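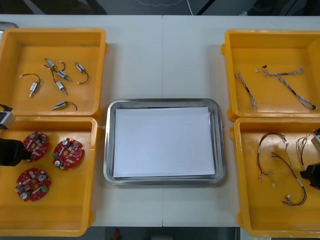

By Mariann Virág, Communications Office
Sunday, January 6, 2019

The sorting tables at the Stundville repair centre are white, and Alois Mösli would not have them any other colour. "A dark bench hides a dropped pin," he says. "On white, one sees it at once."

Mr Mösli has been responsible for the parts room since the centre moved into its present premises, a former schoolhouse built in 1858. The room receives the electrical components removed from equipment returned for repair, and its task is to sort them, check them and pass them to the benches upstairs. In December it handled 816 separate lots, the highest monthly figure since records were first kept in their present form.

The method is plain. Parts of one kind share a tray, and the tray stays on the table until its paperwork is complete. The small cylindrical parts with silver bodies and short black leads are kept in one yellow tray, and the round red circuit boards in another. Between the yellow trays stands one of stainless steel, holding a stack of white paper.

"The paper belongs in the middle," Mr Mösli explains. "Whoever is working on the left or the right can reach it. Before, we had the sheets on a shelf by the door, and people wrote their notes from memory when they got there. I did not like that."

The present arrangement was introduced after a review conducted by Ronja Bakke, who was asked to examine how parts were being lost between the ground floor and the benches. She spent two weeks in the room and recommended fewer containers.

"There were cardboard boxes inside other boxes," Ms Bakke recalls. "Each had a label, and many of the labels were wrong. I asked for open trays, so that a person could look down and know what was there." Lids were considered and rejected.

She also asked that parts with leads should not be heaped. The cylindrical components are spread over the floor of their tray, although the wires may cross. Mr Mösli admits that he resisted this at first on grounds of space. "I thought we would need twice the table. In the end we needed one more section, and we pushed it up against the first."

The red boards call for greater care. They are crowded with small parts, among them silver capacitors and green connectors, and staff are instructed to lift them by the rim and never to stack them. A damaged connector may cost the centre more than 200 minutes of bench time, according to Ms Bakke's report, as the fault is seldom found at the first test.

Asked what he would still change, Mr Mösli mentions the lighting. The rounded rim of the steel tray shines, and he has requested softer lamps for the winter months. The request is with the buildings department. He would also like the forms printed in a larger type.

Ms Bakke will return in the spring to review the upstairs benches, where the older boxes remain in use.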